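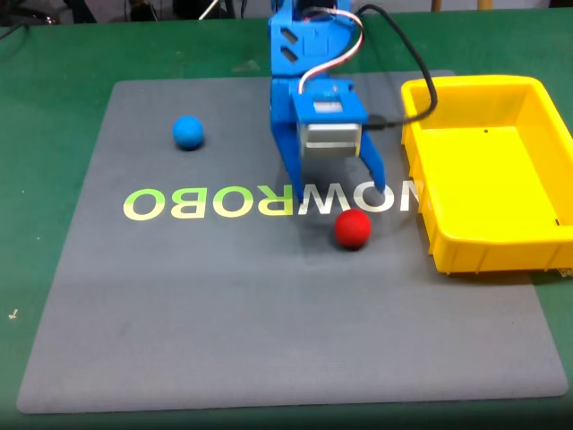

The reset rule is the one people argue with most, so I'm writing it up properly. It applies to tabletop pick-and-place with a small arm, one object into one bin, and it should carry over to anything similar.

Version 2 of our bench rules says the objects go back by hand to positions drawn from a list before every trial. The operator doesn't choose. Natalia Esquivel went through our January log, 411 trials, and found that in 44 of them the start position had been left to whoever was at the bench. Those starts clustered near the middle of the reach. The success rate on them was flattering and we have stopped quoting it.

The rest of the rules, as they stand:

The bin location is fixed for a session. If it gets bumped, the trial is void, including when the ball went in.

Printed lettering on the work surface stays the same way round all session. A vision policy will use it as a landmark whether you want it to or not, and turning the mat between trials changes the task.

Servo leads need slack through the full wrist range. Check at both limits with the power off. A lead that pulls tight at one end will show up as a position error, and you will spend an afternoon tuning gains.

Distractor objects are logged by color and position. "Other ball present" is not a log entry.

Hands stay outside the reach envelope until torque is disabled. Small hobby servos don't change this.

Guadalupe Gallegos wants a 10 second settle time added after each reset, as they do on the Makano bench. I'm not convinced it matters for foam – it might for anything that rolls freely. Until we have numbers it stays out of the rules and goes in the notes column.

Version 3 will cover lighting, which we currently don't record at all.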